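## 4.2 Gaps in the Zultamton accession books

Draft, Sept. Needs a second read before it goes to Neusa.

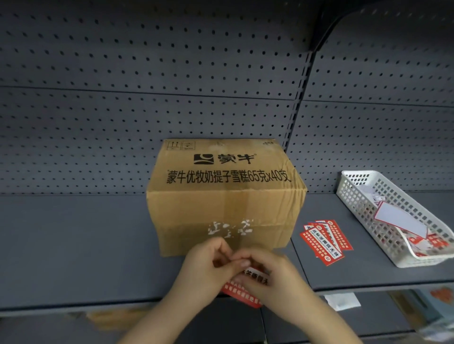
Figure 6. Cardboard box on a metal shelf, pegboard behind.

What counts as a gap in ownership? For this study, any stretch of a year or longer where no named owner can be tied to a work by a bill of sale, a letter, a stamp or an entry in the books.

We took 1167 entries from the Zultamton museum and checked them against the Abera dealer ledgers. Ledgers run in two hands. Second hand is hard going, abbreviates nearly all buyer names. Furtado's reading list of abreviations used throughout, with 7 changes (see appendix).

Works on paper fare worst. Prints were sold in lots, one line per lot, no titles, so a single etching can't be followed past the sale. Paintings better, mostly becuase of labels on the stretcher. The Wamosik auction stamps helped in a few cases but the stamp was reused after the house changed owners, so on its own we don't treat it as proof of date.

A gap is not evidence of theft. Plenty of private sales left no paper at all. We sorted gaps by period only, and left the question of claims to section 5.

One set stays open: 6 drawings entered as "gift, Zestolport" with no donor name. Same ink, same day. Neusa Furtado (pers. comm.) thinks they came in as a single portfolio and were split later. Plausible, but the inventory numbers don't run in order, and the matching page in the Abera ledger is missing.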